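How to put together a fruit tray for the table

Filed under: Kitchen basics
Last updated 3 September 2018

A tray of mixed fruit is easy to do and easy to do badly. Most of the trouble comes from bringing the shopping home, tipping everything into one bowl and leaving it. The soft fruit gets squashed at the bottom and the bananas turn everything else ripe too fast. The method on this page takes roughly 20 minutes with washing and drying, and it works for any small fruit you can pick up with your fingers.

What you need

A flat tray or plate with a raised rim. Stainless steel is good as it wipes clean and doesn't stain. The one we use is a plain Himine tray, bought in January, and it has held up well.
A wipe-clean tablecloth
A colander
Two clean tea towels
Small fruit of several kinds: mandarins, longans, cherries and green jujubes all do well
A second plate for stones and peel

Step 1. Get everything out

Clear the table and put all the fruit on it before you start choosing. Leave anything you bought in a bag in its bag for now, or it will roll. Bananas can go at the back against the wall, where they won't get knocked.

Keep a plate at the near side and move the small fruit to it as you pick pieces out. Loose fruit can sit straight on the cloth if the cloth is clean.

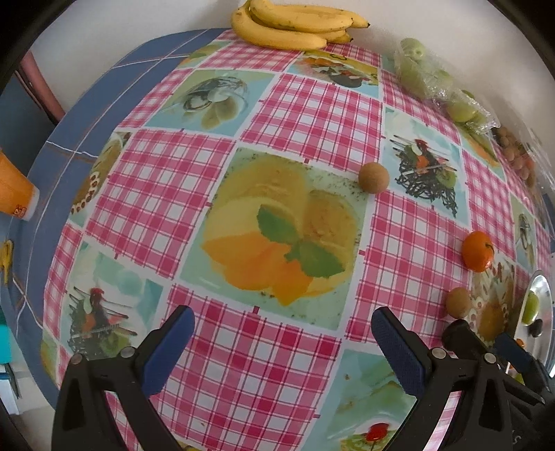

Mabaso writes that the bags should come off as soon as you get in, even if the tray isn't being made until the evening, and that longans left tied up in plastic on a warm day go sour at the stem end first. I agree with this if there is going to be a long wait. Open the bags and fold the tops back so that air can get in. If you are starting straight away it makes no difference.

Step 2. Check each piece

Press gently near the stem. A mandarin should give a little and spring back. If the peel feels hollow the inside is often dry. Longans should be firm with no splits in the shell. Throw away any that smell of wine.

Green jujubes are ready when the skin is smooth and tight. A small brown mark is fine and doesn't affect the taste. Large soft patches are a different matter and those should be cut up for the pan or put on the compost.

Cherries bruise easily, so handle them last. Leave the stems on if they have them. People like something to hold, and a cherry with its stem pulled out leaks on to whatever is beside it.

Step 3. Wash and dry

Wash the jujubes and cherries in cold water in the colander. Mandarins only need a rinse. Longans can be rinsed too, but do them quickly and don't let them soak.

Spread one tea towel flat, put the fruit on it and pat with the other. Go round the stems, where water collects. Wet fruit slides about on a metal tray and leaves spots on it.

If you are getting ready for a crowd, wash in batches. For the Tillance street lunch we did 7 kg in three goes and it was much quicker than trying to fit it all in the sink.

Step 4. Lay out the tray

Start with the largest fruit. Put the mandarins down first with space between at least two of them. Then add the jujubes, one towards the back and one nearer the front. They are oval and will roll until they have something to lean on.

Fill in with the longans and cherries. Spread the dark cherries out so that they don't all end up on one side. Keep it to a single layer. You should be able to see the metal between the pieces, and anyone should be able to take one without moving another.

Don't add bananas. They are too big, and they look tired quickly once they are separated. Serve them on their own at the side.
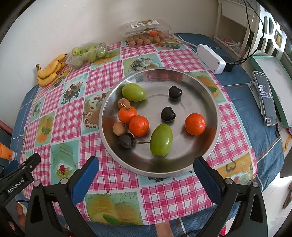 Mandarins, jujubes, cherries and longans in a single layer on the steel tray.

Step 5. Serving and keeping

Put the second plate next to the tray for stones and shells. Longan shells are brittle and get everywhere, so a deep plate is better than a flat one.

The tray can stand out for an afternoon in a cool room. After that, put the cherries and longans in a covered box in the fridge and eat them within three days. Mandarins will keep on the side for longer. Jujubes go wrinkled, but they are still sweet and can be sliced into porridge.

Wipe the cloth down while any juice is still wet. Cherry juice is the worst for marking. A little washing-up liquid on a sponge will shift it from plastic.

See also: Urow method for drying orange peel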